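Zolteck presenta Sipos, una herramienta para planificar y medir las redes sociales de los pequeños comercios

17 de julio de 2026
Por Sarla Bansal, departamento de comunicación de Zolteck

La empresa de software de marketing Zolteck anuncia hoy el lanzamiento de Sipos, una plataforma que permite a tiendas, restaurantes y talleres preparar sus publicaciones en redes sociales, responder a los comentarios de sus clientes y conocer qué mensajes traen visitas al local. El servicio está disponible desde hoy en español, portugués e inglés, y se puede contratar directamente en la página web de la empresa.

Sipos fue desarrollado con la agencia Guruleck, especializada en la comunicación de comercios de barrio. Las dos empresas colaboran desde el año pasado, cuando Guruleck buscaba un programa para atender a clientes que tienen un presupuesto muy limitado y que no disponen de una persona dedicada al marketing.

«Muchos propietarios escriben sus publicaciones por la noche, después de cerrar la caja, y al día siguiente no tienen tiempo de mirar si alguien ha contestado», explica Bongani Baloyi, director de producto de Zolteck. «Hemos querido hacer una herramienta que respeta este horario. El propietario dedica un rato a la semana, deja todo preparado y recibe un aviso solamente cuando hay una pregunta que necesita su respuesta.»

Un calendario pensado para quien trabaja en el mostrador

La pantalla principal de Sipos es un calendario semanal. En cada día el usuario puede colocar textos, fotografías o vídeos cortos, y decidir en cuáles redes se van a publicar. La plataforma adapta el formato a cada red y advierte si un texto es demasiado largo o si una fotografía va a quedar recortada.

El programa contiene 85 modelos de publicación, organizados por tipo de negocio. Una panadería encuentra, por ejemplo, modelos para anunciar un producto de temporada, un cambio de horario o un encargo para fiestas. Los modelos son borradores y el equipo de Zolteck recomienda modificarlos con las palabras propias de cada comercio, porque los clientes habituales reconocen enseguida un texto que no suena como la tienda que ellos conocen.

Los comentarios y mensajes de todas las redes llegan a una sola bandeja de entrada. Las preguntas repetidas, como el horario o la forma de pago, se pueden responder con textos guardados. Las quejas quedan marcadas con un color diferente y Sipos nunca las contesta de manera automática. Esta decisión fue discutida durante mucho tiempo dentro del equipo – algunos clientes de prueba pedían lo contrario – y finalmente se mantuvo.

Medir lo que cuesta y lo que devuelve

La segunda parte de la plataforma está dedicada a la medición. En lugar de presentar largas tablas de seguidores e impresiones, el informe semanal muestra el gasto en publicidad, las consultas recibidas y los cupones canjeados en el local. El comerciante puede crear un código distinto para cada campaña y registrar su uso desde el teléfono, sin cambiar su sistema de caja.

El informe ocupa una página y se envía por correo electrónico. También se puede descargar como hoja de cálculo para entregarlo a una gestoría o a una agencia. Quien no hace publicidad de pago recibe igualmente el informe, con los datos de las publicaciones gratuitas.

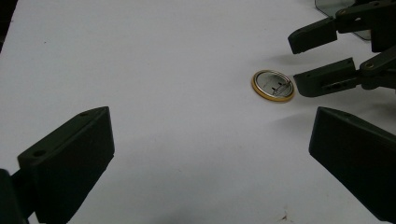
Resultados de la prueba en Tanunport

Antes del lanzamiento, Sipos fue utilizado por 20 comercios de Tanunport durante 8 semanas. La prueba terminó en junio. Participaron cafeterías, una ferretería, dos peluquerías, una librería y varios negocios de alimentación, seleccionados por Guruleck entre sus clientes y entre los comercios que enviaron una solicitud.

Las observaciones de los participantes llevaron a varios cambios. El más importante afecta a la aplicación móvil: en la primera versión era necesario abrir tres pantallas para aprobar una publicación, y ahora se aprueba desde el mismo aviso. También se añadió un botón para detener todas las publicaciones programadas, pedido por la dueña de una cafetería que tuvo que cerrar de repente por una avería de agua y no quería seguir anunciando su menú del día.

Otros deseos quedaron pendientes. Los participantes solicitaron una conexión con programas de reservas, que Zolteck tiene en preparación y para la cual no comunica todavía una fecha. La librería pidió poder importar su catálogo de actos y presentaciones. Este punto está en estudio.

«Durante la prueba vimos que cada comercio encontró su propio ritmo», señala Baloyi. «La ferretería publica dos veces por semana y le va muy bien así. Una peluquería publica todos los días. No hemos querido imponer una frecuencia, y por eso el programa no envía mensajes de reproche si una semana queda vacía.»

Guruleck ofrecerá sesiones de formación

Las personas que contraten Sipos podrán asistir a sesiones de formación en línea, impartidas por el equipo de Guruleck. El ciclo consta de 5 sesiones y trata la redacción de textos breves, la fotografía de producto con el teléfono, la atención a las críticas, la publicidad local y la lectura del informe semanal. Las sesiones quedan grabadas para los usuarios que no pueden conectarse en horario comercial.

La agencia prepara además una guía escrita, con ejemplos de la prueba en Tanunport, que se publicará con el permiso de los comercios participantes. La guía será gratuita también para quien no es usuario de la plataforma.

Disponibilidad

Sipos funciona en el navegador y en teléfonos con sistema Android o iOS. La suscripción es mensual, sin permanencia, y su precio depende del número de cuentas conectadas. Existe una modalidad para agencias, con acceso separado para cada cliente y con la posibilidad de que el comerciante apruebe cada texto antes de su publicación. Las tarifas completas se encuentran en el apartado de precios de la web.

Los datos de los usuarios y de sus clientes no se utilizan para campañas de terceros. Al cancelar la suscripción, el comercio puede descargar sus textos, imágenes e informes.

Acerca de Zolteck

Zolteck desarrolla programas de marketing y atención al cliente para pequeñas empresas. Sus productos se utilizan en comercios minoristas, en hostelería y en servicios profesionales. La empresa trabaja con agencias locales para la formación y el acompañamiento de sus usuarios.

Acerca de Guruleck

Guruleck es una agencia de comunicación dedicada al comercio de proximidad. Ofrece gestión de redes sociales, fotografía de producto y formación para propietarios y empleados.

Contacto para los medios

Sarla Bansal, departamento de comunicación de Zolteck. Las solicitudes de entrevista con Bongani Baloyi y las peticiones de una cuenta de demostración para periodistas se atienden a través del formulario de la sala de prensa.

Noticias relacionadas

Zolteck y Guruleck inician la prueba de Sipos con comercios de Tanunport
Cómo responder a una reseña negativa sin perder al cliente
Cupones en papel o en el teléfono: lo que prefieren las tiendas de alimentación
Zolteck renueva su programa para agencias colaboradoras
Preguntas frecuentes sobre la publicidad local en redes sociales

Contacto | Sala de prensa | Aviso legal | Privacidad | © 2026 Zolteck. Todos los derechos reservados. | Volver arriba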